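Family group meeting (Dretska model)

The Dretska model is a form of family group meeting used in children's social work. It brings together the relatives and close friends of a child about whom there are welfare concerns, and asks them to draw up a plan for the child's care before the local authority settles its own. The model takes its name from the district of Dretska, where it was first used by a team of family support workers. It is now also used in Zedidden and Grakden, with local differences in procedure.

Background

Before the model was introduced, plans for children in Dretska were normally written by the allocated social worker and presented to parents at a review. Wider family members were seldom invited. A review of case files by the social work manager Bheki Baloyi found that grandparents, aunts and older siblings were often providing daily care without being named in the written plan. Baloyi proposed that the family should meet first and that the professional review should follow.

Early meetings were held in council offices. Families reported that the rooms felt formal and that they were reluctant to speak in them, and later meetings were moved to community buildings or, where the family agreed, to a relative's home. 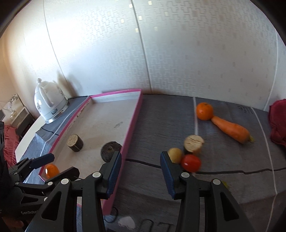 Preparation

Each meeting is arranged by a coordinator who holds no other role in the case. The coordinator visits every adult who may attend, explains the concerns in plain words and agrees with the parents who should be invited. Preparation is expected to take no more than 30 working days from the date of referral. A person may be excluded only where there is a risk to the safety of the child or of another participant, and the reason must be recorded.

Children may attend for all or part of the meeting. A child who does not wish to attend can send a letter or a recording, or ask an advocate to speak for them. The child's first language is used wherever possible, and interpreters are booked for the whole of the meeting, including breaks.

Stages of the meeting

The meeting opens with an information stage. The social worker sets out the concerns, the support available and any matters on which the authority cannot compromise. This stage is limited to 60 minutes. Family members may ask questions, and written reports are given to them at least two days beforehand.

Private family time follows. All professionals, including the coordinator, leave the room. No limit is placed on this stage. Food is provided, and in Zedidden the family chooses and may prepare the meal, for which a small allowance is paid.
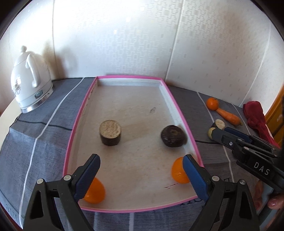 Pieces of aubergine in a pink-rimmed tray.

In the final stage the family presents its plan. The social worker must accept it unless it would leave the child at risk of harm, in which case the family is told which part cannot be agreed and is offered further private time. The agreed plan names the person responsible for each action and sets a date for review.

Evaluation

A study led by Cirilo Cortés examined 53 meetings held in Zedidden and Grakden. Most participants said that they had understood the concerns and had been able to speak freely. Fathers and paternal relatives attended more often than they had attended earlier reviews. The study also noted that some plans relied heavily on one relative, usually a grandmother, and that promised services were sometimes slow to begin.

Criticism

Some practitioners have argued that private family time can reproduce existing imbalances of power, particularly where there has been domestic abuse. Grakden therefore requires a separate safety discussion before any invitation is sent. Others have questioned whether consent is freely given when parents know that court proceedings may follow.

See also

Advocacy for children
Kinship care
Magaña guidance on family participation

This article was last reviewed on 4/3/24.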